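Operations diary, July
Household Tasks Section, Stiltevness site

The morning handover was completed at 7:40. Mared Howells reported that the overnight upload had finished and that 191 recordings from the previous shift had been returned by Prarkelix as unusable. Most of the rejections concerned the start of the task, where the operator had begun moving before the jaws were fully open. I have asked that the point be raised with each pair individually and that it not be posted on the board, as the last posting of names caused some ill feeling.

The section now stands at 3179 accepted recordings for table clearing. Until the spring this same team was employed by Llewellyn to clean and reset furnished lets. The work has changed in ways that are not easy to enter on a time sheet. A cleaner clears a table once and moves to the next room. An operator clears it, puts everything back in disorder, and clears it again, using a tool in place of the hand. Umut Kaplan remarked at the break that he has never tidied so much and left so little tidy. I record the comment as it was made in good humor, although there is a real concern behind it, and two members of the team have since asked me for a meeting on the subject.

The first of these meetings took place at 10:15. The question put to me was a direct one: whether the recordings will in time be used to replace the cleaning staff at the lets. I replied that Llewellyn has given a written undertaking to keep the present posts until the end of the contract, and that I have no information beyond that date. I did not think it right to offer more. The operator thanked me and asked that the question be passed upward in writing. This was done before noon.

I then spent an hour in the living room with the pair assigned to table clearing and waste disposal.

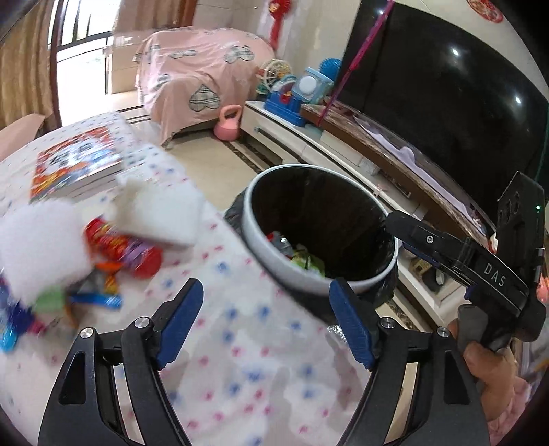 Table clearing, living room. Both grippers in use, with the bin beside the table.

The matter of strain was discussed at some length. Operators report that the forearm tires sooner than it did with ordinary cleaning, and that the thumb is stiff by the end of the shift. Mitard, who supply the tools, recommend a change of hand at each break. Mared Howells considers this insufficient and has proposed that no operator hold a gripper for more than 8 minutes without setting it down. I have approved the proposal on trial - the daily target of 100 recordings per pair will be lowered if it cannot be met under the new rule, and pay will not be affected.

There was also a discussion of pace. Experienced cleaners work quickly and often do two things at once, and the reviewers do not accept this. Umut Kaplan has found the adjustment difficult after many years of being praised for speed. He has agreed to sit with the reviewers for one afternoon so that he may see what is rejected and for what cause. I believe the reviewers will also learn something from him, in particular on the order in which a crowded table is best approached.

Outstanding at close of shift: written reply from Llewellyn; replacement wrist straps from Mitard; second staff meeting, moved to tomorrow at 9:30 at the operator's request.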